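Ticket 179: Skarkier fingers lose grip on braided belt, Trimar fingers do not
Status: Open, waiting on supplier
Component: End effector / fingertip pads
Priority: Medium
Reported by: Emmett Ostrowski
Assigned to: Desmond Kowalczyk

Summary
During the gripper comparison for the garment cell, the Skarkier two-finger unit drops a braided elastic belt part way through the pull. The controller reports a good grasp until the belt is already gone. The Trimar unit on the same arm, same program, holds it.

Setup
Arm: Lindqvist, tool flange at standard offset
Controller: Jikik, December firmware
Gripper A: Skarkier, two-finger parallel, textured pads
Gripper B: Trimar, two-finger parallel, smooth rubber pads
Wrist camera: same unit and bracket for both grippers
Test item: denim jeans with belt threaded, laid flat on the table, back side up

Steps to reproduce
1. Home the arm and zero the gripper with the fingers clear of the table.
2. Load the belt program. Leave grip force at the default.
3. Descend with the fingers either side of the belt, close, hold for 2 seconds.
4. Pull along the belt line at slow speed.
5. Watch the finger width value in the controller log.

Expected
Belt moves with the fingers, or the controller raises a slip warning and stops.

Observed
Belt stretches, narrows and slides out between the pads. Finger width falls in small steps, then drops to the closed value. No warning raised. The program carries on to the place position with nothing held.

Log

Ostrowski, 09:40
First seen on gripper A. Repeated after re-zeroing, same result. Swapped to gripper B without touching the program and could not reproduce. Swapped back, fault returned. Rules out the arm and the taught positions as far as I am concerned.

Kowalczyk, 10:15
Please confirm the tool file was changed with the gripper. The fingers are not the same length, and a wrong tool centre would put the pads too high on the belt. You would then be gripping with the tips only.

Ostrowski, 10:32
Tool file was changed both times. Checked against a gauge block. Height error is within what we normally accept.

Kowalczyk, 11:05
Pulled the controller log. There are 1,691 width samples in the failed run, and the slip threshold is never crossed in any single step. The belt gives way gradually, so each change is too small to count. The slip check compares one sample with the next and has no memory of the width at first contact. That explains the missing warning. It does not explain why A slips and B holds.

Ostrowski, 11:50
Raised grip force on A by one setting. Held longer, still lost. Raised again, and the fingers picked up a fold of denim along with the belt and lifted the jeans. Put it back to default. More force is not a fix on this item.

Kowalczyk, 13:20
Suspect the pad pattern. The cross-hatching is fine and the braid is coarse, so contact may be on the high points of the braid only. The Trimar rubber is softer and should follow the surface better. This is a guess until we try A with plain pads. Can you attach a wrist view with A fitted, so I can check the approach angle?

Ostrowski, 13:45
Attached.

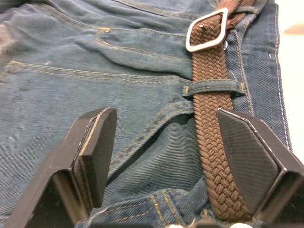 Wrist camera, gripper A over the belt, jeans back side up.

Kowalczyk, 14:10
Thanks. The right finger is directly over the lower part of the belt and the left one is over denim, with blue fabric in the gap. For a straddle approach I want the belt in that gap. Shift the approach towards the right finger and rerun at default force. Also keep the start point clear of the belt loop, or we are testing the stitching as well.

Ostrowski, 15:25
Approach shifted and taught again. 6 runs on A at default force. The belt stays in longer but is still lost before the end of the pull in every run. Same runs on B with the same shift, all held. So the offset was a real fault and it is now corrected, but it was not the whole of this one.

Kowalczyk, 15:40
Agreed. Splitting the ticket. The slip check goes to the controller list as a separate item -- request is to compare against the width at first contact as well as the previous sample. This ticket stays open for the pads only.

Workaround
Use gripper B for belts and other stretchy items. Gripper A may stay on the plain fabric tests.

Next actions
Ostrowski: ask Skarkier for a set of plain pads, same outline as fitted.
Kowalczyk: write up the slip check request for Jikik, attach the failed log.
Both: repeat step 4 on A with plain pads before the comparison table is filled in. Leave the belt row blank for now.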